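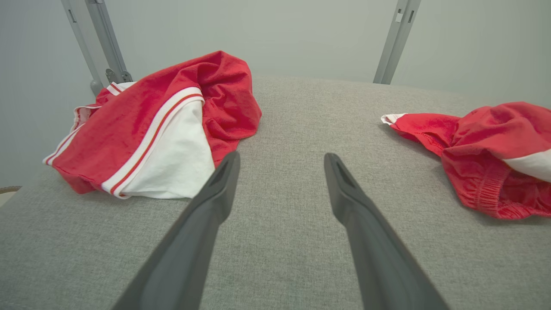
Clondden, June 2021

The loft hatch at the back of the house has been the worst draught in the building for as long as we have lived here, and last month I decided to stop guessing and log it. I put one sensor in the loft, one on the landing directly under the hatch and one in the back bedroom with the door kept shut. Each took a reading every few minutes and wrote it to a card. By the end of the run I had 2954 usable readings from the landing and 3786 from the loft. The landing sensor lost power twice when its plug was wanted for the vacuum cleaner, hence the difference.

The loft readings are dull. The temperature climbs from mid-morning, peaks late in the afternoon and falls away after dark, with a lag behind the outside air that gets longer on still days. The landing should not follow that curve at all if the hatch is doing its job. It does follow it, with a smaller swing, and on windy nights it drops faster than the bedroom next to it by a margin well outside the error on the sensors.

The old seal was a strip of brown foam, stuck on by whoever had the house before us and compressed to the thickness of card along two sides. On the hinge side it had gone altogether. I scraped it off with a paint scraper and cleaned the frame with white spirit, which took longer than everything else put together.

For the new one I used Stalaler tube seal, the hollow rubber type with a peel-off backing. The hatch opening is 700 mm on the long side, so a single roll does it with a fair bit left over. Two notes on fitting. First, cut the corners square and butt them – mitred corners look neater and open up as soon as the rubber relaxes. Second, a tube seal needs something pulling the hatch down on to it. The original catch held one edge only, and the opposite edge sat proud by the thickness of a coin. I added a pair of Fodor cam catches on that side and moved the keeps until the hatch closed with a firm push.

Insulation on the back of the hatch came next. I had an offcut of rigid board from the shed job, cut it slightly under size and glued it on. Yasaman Dehghan, who left a long comment on my post about the airing cupboard, suggested taping the edges of the board as well, and I have done that. It stops the dust coming off every time the hatch is opened.

I ran the loggers again for 28 days afterwards. The landing now tracks the bedroom closely and ignores the loft until the very hottest part of the afternoon, when there is still a small rise. I suspect the ceiling around the light fitting, where there is a gap in the quilt the size of a dinner plate. The weather in the two runs was not the same, so I am not going to quote a saving in heat. A proper comparison needs a cold spell and the boiler on.

The charts were drawn in Musow, which still cannot put two time axes on one sheet without shifting one of them by an hour when the clocks change. I have corrected it by hand. If anyone wants the raw files, leave a comment and I will put them up as plain text.

Next is the light fitting, probably in July, and after that the pipe boxing in the bathroom.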